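April, bench notes, Tultstead shop
Topic: hide glue, open time and joint strength with urea

Started 8:40. Room at 64 F, humidity 41 percent on the wall gauge. Carrying on from the last entry, where the plain glue gelled before the second clamp was on. The purpose of this round is to find how much urea we can add before the joint gets weak enough to matter for chair work.

Glue is the Sukari granules, medium grade, from the same bag as before. Soaked overnight in cold water, one part glue to 1.8 parts water by weight. Cooked in the double pot at 142 F for two hours, strained once through nylon mesh. A skin formed twice and was lifted off. The pot crept up to 151 F for a few minutes after I moved the lid; noted in case the numbers come out low.

Urea added by weight of dry glue:
A – none
B – 7 percent
C – 13 percent
D – 20 percent

Test pieces are hard maple, quartersawn, planed the same morning. Lap joints, one inch overlap, one inch wide. Three joints per batch. No sizing coat. Surfaces warmed on the hot plate to the point where they feel warm to the wrist. I should put a thermometer on them next time, the wrist is not good enough.

Open time. Brushed a film on scrap maple at room temperature and touched it with a clean stick every ten seconds until it stopped pulling strings.
A – 50 seconds
B – 1 min 40
C – 3 min 10
D – still stringing at 5 min, stopped there

B is already enough for a single mortise. C would do a full side frame if the parts are laid out in order beforehand. D is slow to grab, and two of the joints slid under the clamp and had to be set again. One of those has a visible step at the shoulder and I am leaving it out of the average.

Clamped with the small Bahrami screws, snug, no torque reading. Left overnight and then moved to the rack by the east wall, away from the heater. They get a full week before pulling. The earlier set was pulled after two days and I do not trust those figures, particularly for the urea batches, which stay soft longer at the edges.

Reference set from that same bag, no urea, pulled last month after a full week: average load at failure roughly 2,300 pounds, mostly wood failure. One went past 2,600 and took a long splinter out of the lower piece. The load cell on the Vunden frame is rated to 4,000, so there is room. Zero drifted by 6 pounds over the morning. Not worth correcting at this level but it should be checked before the next set.

Squeeze-out. A and B trimmed clean with a chisel at the rubbery stage. C was gummy and smeared into the end grain. D could not be trimmed at all the same day. Warm water and a rag took it off, but that puts water right at the joint line, so any low result in D may be partly from that.

Smell is the same across all four. Color a shade lighter in D, hard to see once dry.

Things to fix before the next batch:
– Weigh urea on the small scale. The big one reads in whole grams and the B addition was only a few grams.
– Mark joints in pencil on the end. Tape came off three of them in the rack and I had to sort them by the clamp log.
– Keep cooked glue in the fridge in shallow tins, dated. The deep jar takes too long to reheat and the outside overcooks.
– Try salt as well, same percentages. Older shop notes mention it but give no amounts.

Open question is creep. A chair joint sits under load for years, and a pull test says little about that. Could hang a weight off a lap joint on the rack and read the offset with a dial gauge once a month. Needs a shelf bracket that does not itself move. Look at the angle iron left over from the drying cabinet.

Pot off at 3:15. Brushes in warm water. Remaining C glue kept, one tin, for the stool repair.
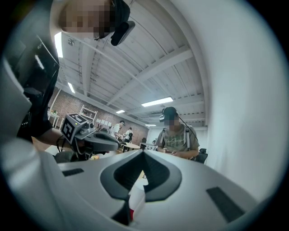
Light gray housing with the dark center insert and black rubber pads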